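How to Submit a Written Petition to a Parliamentary Committee

14 shares | 2 comments

A petition to the foreign affairs committee must be in writing and must ask for something the committee has the power to do. It can hold a hearing, request a report from a minister, or table a resolution. It cannot change a treaty or order a government to act. Check your request against this list before drafting.

1. Confirm that you can sign. The lead petitioner must be a resident or a registered organization. Co-signers may live abroad, but they do not count toward the minimum of 20 signatures.

2. Write the request first. Use one sentence, beginning with "The petitioners ask the committee to". If you need two sentences, you probably have two petitions.

3. Add the background. Limit it to 2 pages. Number each paragraph. Give the source of every factual claim in a footnote, with the page number where there is one. Press clippings are accepted as sources but should not be attached in full.

4. Name the country or territory the way the committee names it in its own published papers. Disputed place names delay registration. If you prefer another form, give it once in brackets.

5. Collect signatures on the standard sheet. Each line needs a printed name, a postal address and a signature. Lines with a missing address are struck out and are not returned for correction.

6. File the petition. Paper copies go to the registry counter in Tellville before 4 p.m. Electronic copies go through the Ulluvix portal as a single PDF. Do not file both ways, as the second copy will be given its own number and the two will have to be merged by hand.

7. Keep the receipt. The registry number on it is required for all later letters.

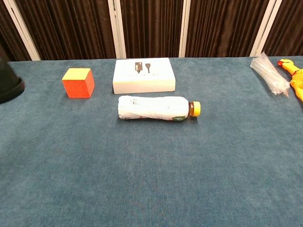 Petitions and Hearings Unit, Sakomia Policy Desk

After registration, the clerk checks the form of the petition and sends it to the committee chair. Petitions filed after the start of October are normally held over to the spring session.

If a hearing is granted, the lead petitioner may speak for 7 minutes. Written notes can be handed to the clerk at the start. Slides are not allowed. Interpretation must be requested when you confirm attendance.

A rejected petition can be filed again once the stated defect is fixed. Use a new signature sheet if the wording of the request has changed.

Page maintained by Ivars Eglītis. Send corrections with the step number in the subject line.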